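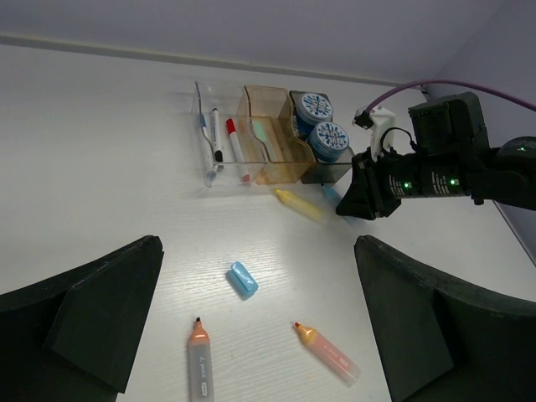 Lohnt sich der Besuch beim offenen Labor von Lorix, wenn man selbst nichts mit Robotern zu tun hat?

Für eine Stunde schon, sofern man an den Tischen auch Fragen stellen darf und nicht bloß durchgeschoben wird.

Foren > Technik & Werkstatt > Automatisierung > Messen und Vorführungen
Lesezeit: 2 Minuten
Übersicht Neue Beiträge Suche Mitglieder Hilfe

Kabelbinder_146
War im August beim offenen Labor. Gezeigt wurde Schreibtisch aufräumen mit zwei Armen: Marker, Textmarker, ein Ordnungskasten mit drei Fächern, zwei runde Dosen. Ich stand seit 11 Uhr da und bin nicht überzeugt. Sauberer weißer Tisch, gutes Licht, alles in Reichweite. So sieht mein Schreibtisch nie aus.

poslow
Das Argument kommt bei jeder Vorführung. Irgendwo muss man anfangen, und dünne Stifte sind für so klobige Backen kein Geschenk. Hast du den Vortrag von Teófilo Huaranga gehört? Der hat offen gesagt, dass sie beim Nachgreifen noch Probleme haben.

Kabelbinder_146
Gehört, ja. Zur Fehlerquote kam auf Nachfrage "das hängt vom Aufbau ab". Danke auch. Wer 2000 Durchläufe auf die Folie schreibt, soll dazuschreiben, wie viele davon danebengingen.

Younis
Ich fand gerade den Kleinkram spannend. Neben den Textmarkern lag eine einzelne hellblaue Kappe auf dem Tisch. Die muss man erst mal zu fassen kriegen! Mein Sohn (9) wollte gar nicht mehr weg.

Husotbridge
Spannend vielleicht, aber wozu? Wir haben im Betrieb eine Pick-and-Place-Zelle, die macht den ganzen Tag dasselbe und rechnet sich. Ein Arm für verstreute Stifte rechnet sich für keinen Menschen.

poslow
Es geht doch nicht um Stifte. Wer unsortierten Kram greifen kann, kann später auch Kleinteile in der Montage.

Husotbridge
"Später" höre ich, seit ich in der Branche bin. Bei uns sind die Teile ölig und liegen kreuz und quer in der Kiste. Sollen sie das mal vorführen.

Kabelbinder_146
Genau das habe ich am Stand auch vorgeschlagen. Bekommen habe ich einen Prospekt. Falls jemand beim nächsten Termin hingeht: bitte eigene Stifte mitnehmen und fragen, ob man die dazulegen darf.

Younis
Mach ich, mit Foto. Kugelschreiber ohne Clip oder mit?

Kabelbinder_146
Beides.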